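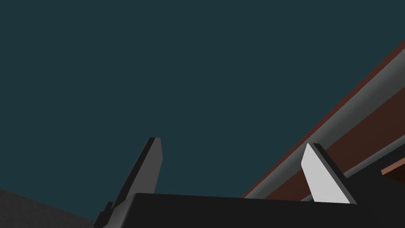
Braulio Solís asked whether an operator can start a demonstration from whatever pose the arm was left in, and the answer for Tarka is no. Every demonstration starts from the ready pose with the fingers open. Section 4 covers the ready pose, the recording itself and the checks before a demonstration is saved.

4. Recording a demonstration by remote control

4.1 Before you start

Complete the hand controller pairing in Section 3. The Wekik simulator must be running and the task file loaded. Demonstrations recorded in the simulator and on the physical arm are stored in separate sets and cannot be merged after saving.

1. Open the Session panel and select Remote.
2. Enter an operator name. The name is written to every demonstration in the session.
3. Select the wrist view. The gripper body should sit along the bottom of the view with both fingers visible.
4. Set Motion Scale to 300. At this setting small hand movements produce small finger movements.
5. Press Home. Wait until the status line reads READY.

Note: The two fingers may be drawn in different shades in the wrist view. Shading depends on the angle of each face and does not indicate a fault.

4.2 Recording

1. Hold the controller level and squeeze the clutch. The arm follows the controller only while the clutch is held.
2. Press Record. The timer starts at zero.
3. Move toward the target with the fingers open. Bring the target between the fingertips before closing.
4. Release the clutch if your wrist reaches the end of its travel. Return your hand to a comfortable position, squeeze again and continue. The recording is not interrupted.
5. Close the fingers with the trigger. Hold until the grip indicator is steady.
6. Carry out the task motion at an even speed.
7. Open the fingers, back away along the approach direction and press Stop.

CAUTION: Do not squeeze the clutch while the controller is being passed to another person. On the physical arm this can cause sudden motion.

CAUTION: Keep the fingers clear of rails and rods during the approach. A side contact in the simulator pushes the arm off its path, and the deviation is recorded as part of the demonstration.

Note: Pauses longer than the limit in the task file are trimmed on saving. The default limit is 78 frames.

4.3 Checking and saving

1. Press Replay. Watch the full motion in the wrist view, then in the side view.
2. Reject the demonstration if the fingers close before the target is between them, or if the arm touches anything other than the target.
3. Enter a label and press Save.
4. Press Home before the next demonstration.

A rejected demonstration keeps its number. Gaps in the numbering are normal and do not affect training.

4.4 Messages

Code 223: Clutch released during grip. The demonstration can still be saved. Check the replay for a drop in grip force.

Code 528: Start pose out of range. Recording is blocked. Press Home and wait for READY.

If code 528 returns after homing, reload the task file and repeat Section 4.1 from step 3. For the physical arm, go to Section 6, Joint Calibration.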